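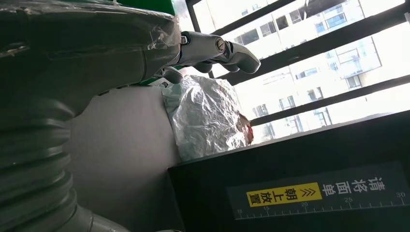

By the window

Lovden Cellular Window Shade, Cordless

We have carried shades for a long time and this is the one we keep putting up in our own homes. The Lovden is a honeycomb shade with a soft, slightly nubby fabric that lets in a lovely even glow in the morning and folds up so small at the top of the window that you get nearly the whole view back. Push it up, pull it down, let go. It stays where you left it!

Brekke makes the fabric for us, and they changed the weave this year. The old one was nice, but it had a faint shine to it in direct sun and a few of you wrote in about that. The new weave is matte on both sides and feels a lot more like linen. If you have older Lovden shades in the same room and want a match, ask us before you order, because Oatmeal and Fog have both shifted a little warmer.

Two weights of fabric

Light Filtering is the one most people want for kitchens, living rooms and offices. You can tell what the weather is doing, you can read without a lamp for most of the day, and the neighbors see a vague shape at most (with a bright lamp behind you in the evening they will see a bit more than that).

Room Darkening has a foil lining inside the cells. It is great for bedrooms, and for anyone who works nights. A little light does still come in at the sides on an inside mount, so if you need it really black in there, go with an outside mount and add a few inches to the width.

Colors

Oatmeal, Fog, Chalk, Pine, Rust and Ink. Pine is new and we love it. It's a deep, grayish green that looks wonderful next to plain white trim. The street side is white on every color, so the house looks the same from outside whatever you pick.

Measuring

Inside mount: measure the width of the opening at the top, the middle and the bottom, and send us the smallest number. Don't subtract anything. We take off the clearance when we cut the rail. For height, give us the longest measurement.

Outside mount: measure the area you want covered, trim included if you like. We cut to exactly what you send.

Maximum height is 70 inches. For anything taller look at the Bramineck, our roller shade, which comes in all the same colors except Rust.

Putting it up

Screw the brackets to the top of the opening, hook the front lip of the headrail over them, and press the back up until it clicks. Screws for wood are in the box. Drywall anchors are too, and they're decent ones! For tile or metal frames you'll need to get your own hardware.

If the shade sits a little crooked the first time, lower it all the way, leave it down overnight and raise it slowly. New pleats are stiff and they relax with use.

Cleaning

A vacuum with the soft brush takes care of dust. Spots come off Light Filtering with a damp cloth and a drop of dish soap, dabbed and not rubbed. Please keep water away from the cut ends of Room Darkening. Both can be dusted with a hair dryer on cool, blown sideways through the cells, and it's oddly satisfying.

Specs

Fabric: polyester, single cell
Headrail: aluminum, color matched
Lift: cordless spring, bottom rail handle
Mount: inside or outside
Maximum height: 70 inches
Weight, smallest size: 650 grams
Warranty: 2 years on springs and rails

Swatches

Swatches are free and we'll send as many as you want. Tape them to the glass and look at them in the morning and again at suppertime, especially Fog, which can go quite blue in a north-facing room. The swatch card also has a paper ruler along one side, handy for checking the depth of your window frame.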